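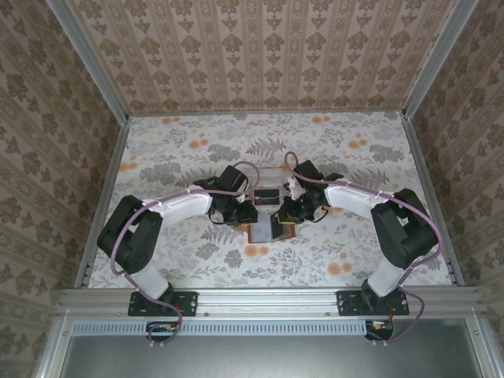
The Dalsgaard Crossing by Aksel Lauritsen
Hardcover, 4 out of 5

The generation ship Vidier has been in flight for so long that the people on board have stopped teaching the launch as history. Children hear it as a bedtime story. Then the ship starts to slow down, decades early, and the only person who notices is Cumudeo, a 25-year-old apprentice in the water plant who isn't supposed to have access to the navigation logs.

The first half follows Cumudeo as she tries to get someone to listen. Her supervisor thinks she misread the numbers. Her brother, who works for the ship's council, tells her to drop it and then starts coming home late. I liked these chapters the most. Lauritsen is good on small workplace tension, and the water plant feels like a real place with shifts, bad coffee and a broken hatch on the lower level that never gets fixed.

The second half jumps back to the year 2603 and a town called Suststead, where the crew is being picked. I was annoyed by the switch at first. It comes right after a big scene and it takes three chapters before you see how the two stories connect. Once they do, the book picks up again and I read the last hundred pages in one evening.

There are 34 chapters, most of them short. The science is kept light – you get enough about the engines to follow the plot and no more. Readers who want hard science fiction may find it thin. There is a romance, but it stays in the background and could have been left out.

My main complaint is the ending. One character makes a decision that doesn't fit with how she acts earlier, and it's explained in a single paragraph. A sequel is planned for June, so maybe it gets more room there.

Some violence near the end, no strong language. I would give it to readers from eighth grade up.

3 comments | 12 shares

Contact | Copyright, all rights reserved | Back to top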